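Backlund Reading Room: The Shoe Shelf

Posted Fri 20 August

The shoe shelf at the Backlund reading room in Tastport takes in pairs all year and gives them out twice, once before school starts and once in January. The rest of the time the boxes get opened, checked, listed and put away by size. This page covers the summer intake. 

We ask for shoes in their own box if you still have it. The label saves us a lot of work. It has the style and the size conversions on it, and a box stacks better than a bag. Pairs without a box go in the gray bins under the stairs and are listed last.

The list now stands at 617 pairs, going back to the first year. Of those, 146 came in this summer. The shelf itself holds 100 boxes if they are stacked two deep, so the overflow is at Praltadby until the September hours begin.
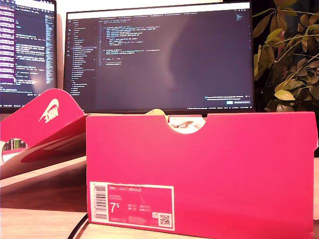 Nike Court Royale, size 7.5, in the pink box. Lid off, tissue still inside.

Tuncay Tekin wrote in to say that the UK and US numbers get mixed up on the list every year, and that he took home a pair last January that was a full size too small. He would like both numbers written down, plus the centimeters, and he thinks the centimeters should come first. Rona has changed the list so that it has a column for each. Older entries will be fixed as the boxes come off the shelf.

A few notes for anyone dropping off. Tie the laces together if there is no box. Leave the tissue in, it keeps the pair from sliding around. Worn shoes are fine as long as the soles are whole. We do not take skates or ski boots, and we have no room for empty boxes at the moment. Please do not tape the lid, the tape pulls the print off and then we can't read the label.

Children's sizes are short again. We have 50 pairs and most of them are sandals. Adult sizes 7 to 9 are well covered.

Drop-off is at the side door during reading room hours. Ring the bell and wait, it takes a minute to get down from the back. If you want a pair held for you, leave your size in centimeters with your name at the front desk.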